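In Defense of the Plain Block
November 2020

I have been sorting blocks by color for most of this fall, and I would like to make a case for it as one of the best things a person can do at a table!

I know how that sounds. We've been told for years that a good toy has to light up, or talk, or teach the alphabet in 2 languages. My sister's kids own a Hudance set that sings when you put the right shape in the right hole, and they like it fine, for an afternoon. Then the batteries go, and it sits in the closet. The bucket of solid-colored shapes I bought at a yard sale in September has been out every single day.

What I love is that the blocks don't come with an answer. Ask a four-year-old to put the ones that belong together together and you may get colors, or pointy ones and round ones, or (my favorite so far) "the ones that are friends." Two stars of different colors are a real problem for a sorter. Do they go with their color or with each other? I've watched grown adults stall over that one, hand in the air, and I have stalled over it myself.

And please, use a board. Any flat piece of wood will do. Blocks dumped on a rug are just a mess with edges, but put them on a bare board and suddenly the gaps start to matter. You can push two blues off into a corner and they become a set, simply by being away from everybody else. 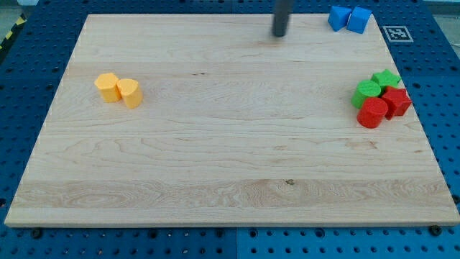

I'd also argue for leaving a sort half finished. Adults want every pile pure, greens here and reds there, and we reach in to fix things before the child has even sat back to look. Let the mixed pile stand! There is usually a reason behind it, and if you wait a minute you'll often hear it, at length.

So if you are shopping for a small person this winter, get the dull-looking set with the fat, simple shapes. A heart, a cube, a cylinder, some stars. Then sit down and do some sorting yourself, once they've gone to bed.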